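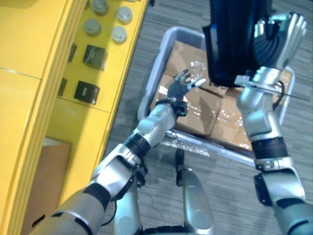

*Cardboard boxes stacked in a grey plastic bin, beside a yellow shelving cabinet.*

A **stock bin** (also *tote*, *carton bin*, in older Histach paperwork just *tray*) is an open rectangular plastic container for holding and moving small cardboard boxes between a shelf and wherever they go next. Usually grey. Sold with or without a lid. Not the same as a parts bin, which has a cut-away front and hangs on a rail.

## Shape and material

Straight or slightly sloping sides, flat base, raised rim. The rim does two jobs: stiffens the top edge, gives the fingers something to get under. Some makers add hand holes in the short sides. Bins with sloping sides nest when empty -- good for storage, bad for square boxes, as you lose room at the bottom. Straight-sided ones don't nest but pack better.

Grey is mostly habit. Dust shows less and the colour can be matched later when more are bought. Orkara sold a blue range for a while, now dropped.

## Packing

Boxes of one size go in best. Laid in rows, flaps up, they lock together and stop sliding. Mixed sizes leave gaps, and the gaps get filled with whatever is lying about -- paper, bags, smaller boxes on their side.

Normal order:

- biggest boxes first, flat on the base
- same way round if possible, so seams line up
- labels up, or facing the long side
- soft items last, on top

Soft goods on top is the usual rule. A fabric bag over cartons, like the dark navy one at the bin in the first picture, hides part of the row beneath it, so anyone checking stock has to lift it. Oriana Arancibia's handbook for the Bellis store room says bags get their own bin. Widely ignored.

Tape matters more than people think. Clear packing tape down the middle seam will do for light contents; heavier boxes want the short edges done as well. Old tape dries out and lifts. Retape before stacking, not after.

## Shelving and beams

Bins are kept on shelves, in cabinets or on the floor. Floor is fine for short spells. On carpet they drag badly and should be lifted.

Metal shelving and framing for bins is often painted in a strong colour, yellow being common, so the edges are easy to see. Gloss paint wipes clean but is slippery, and rubber pads are a common answer to that on metal surfaces generally.
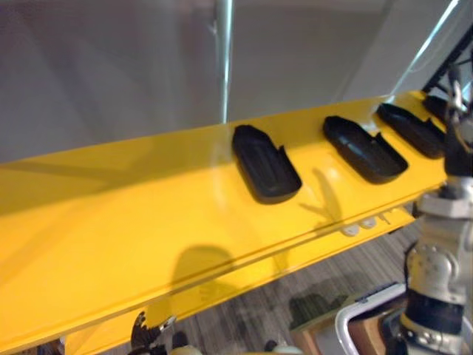

*Yellow metal beam with a row of black rubber pads. Small white pegs along the underside.*

Pads vary a lot. Flat strip is the cheapest. Moulded pads with a raised rim and a shallow middle cost more. Glued pads come off in time, screwed ones don't but leave holes. Check that all of them run the same way before fixing the last one.

Height: heavy bins between knee and chest, light ones above. Nothing above head hieght without a step.

## Sizes and counts

No single standard. The Fider system, used at Bellis from May onwards, has 2 sizes, full and half. The store has 200 bins on its list, of which 144 are full size. Total holding comes to 3,000 cartons when everything is in use, which it never is.

Half bins stack on full ones, two to a base. The other way round they tip.

## Cartons
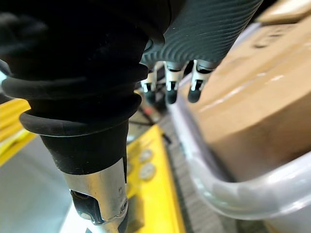
Cartons for bin use are plain brown board, single wall unless the contents are heavy. Printed boxes get used too but the print scuffs. Board picks up damp from concrete floors, so bins of cartons in cellars go on slats. A box like the brown one on the right, seen close and at an angle, is the ordinary sort. Corners go first. Once a corner is crushed the box wont sit square and the one above leans, and that can work its way through a whole bin. Swap the box, don't patch it.

## Care

Wash bins in warm soapy water, dry upside down. Bits of tape left on the inside wall catch the next lot of cartons -- scrape off with a plastic blade, never metal. Cracked rim means scrap. A split base can be repaired but only for light use.

Labels: sleeve or card holder on the short side. Marker pen straight on the plastic is common and hard to shift.

## See also

- Parts bin
- Pallet box
- Carton sealing
- Shelf labelling

*Checked 30/11/2023. Section on lids still to be written.*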